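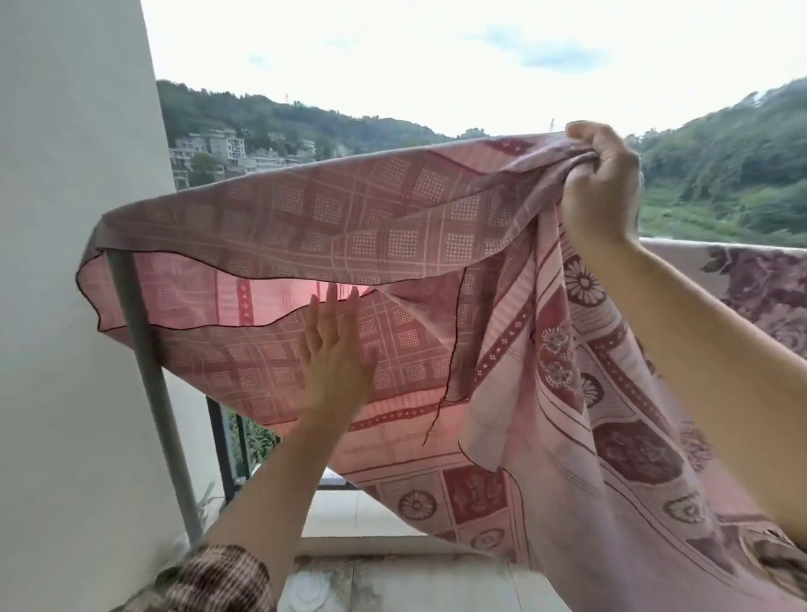 Dryers are useful machines and I own one. I still think most bedsheets should be dried outside, and I think apartment buildings should stop making that hard.

When I moved into the Cinton building, the lease had a line against "visible laundry." The management company, Vorkon, said it was about appearance. I have asked twice what harm a sheet does to the look of a building and have not had an answer. People put bicycles, grills and dead tomato plants on their balconies all year.

A sheet is the best thing to dry on a balcony. It is thin and it is large, so most of it meets the air. In a dryer it does the opposite. It rolls itself into a rope with the pillowcases trapped in the middle, and after a full cycle the outside is hot and the inside is damp. You pull it apart and run it again. Our basement dryers take eight quarters a load, so that is sixteen quarters for one bed.

Hanging one does take some effort. A big sheet is heavy when wet and it wants to touch the floor. I get one fist on a fold and haul, and push from underneath with the flat of the other hand until the weight is even on both sides. Then I go along the hem and pull it straight. Patterned sheets are easier, as you can see from the print when they are crooked. I turn them halfway through the day so one side doesn't fade first.

It doesn't work in every season. In February I use the basement like everyone else. I also understand that some people have pollen allergies, or no balcony, or three kids and no time. I am not asking for the dryers to be taken out.

I am asking for the line in the lease to go. A rack that stays inside the railing bothers no one, and the sheets are back on the bed by evening.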